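### 4.3 Recording a suturing set

One episode is one stitch: needle in, needle out, thread pulled through. A knot is a separate episode with its own label, however much it felt like the same afternoon.

1. Home both arms and wait for Pruner to report `READY`. It takes its time.
2. Pin a fresh pad. Pads with more than 12 old holes go in the bin, whatever Eusebio Robles tells you about thrift.
3. Type the operator name, spelled the same way as last time. The current index believes in three different people called Tzanetos.
4. Press the left pedal to start. Wait for the tone, then move.
5. Work at your normal speed. The model will copy your hesitations faithfully, along with your flourishes.
6. Press the left pedal again once both jaws are clear of the pad.
7. Grade the episode `keep`, `recover` or `drop`.

> **Note:** A dropped needle that you pick up again is `recover`. We have 1369 episodes marked `keep` and only 174 marked `recover`, so please swallow your pride.

> **Caution:** Never hot-swap an instrument while Pruner is recording. The joint offsets will be wrong from that point on, and the file will look perfectly fine.

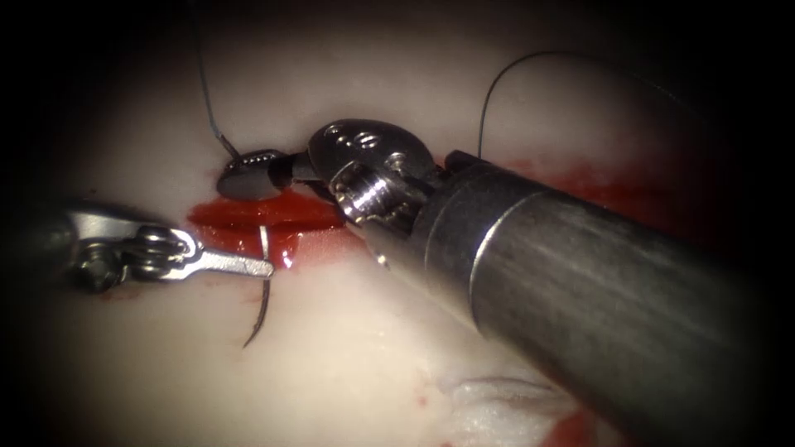
**Brustitz, September**

Needle through the lower edge of the wound, jaws on either side of the slit: keep recording through moments like this. Don't split the episode because you have paused to think. Blood on the pad is no reason to grade `drop`, either.

8. Run `pruner check` before you leave. Episode 496 is still missing its left-arm track; see Michalis Tzanetos, under any spelling.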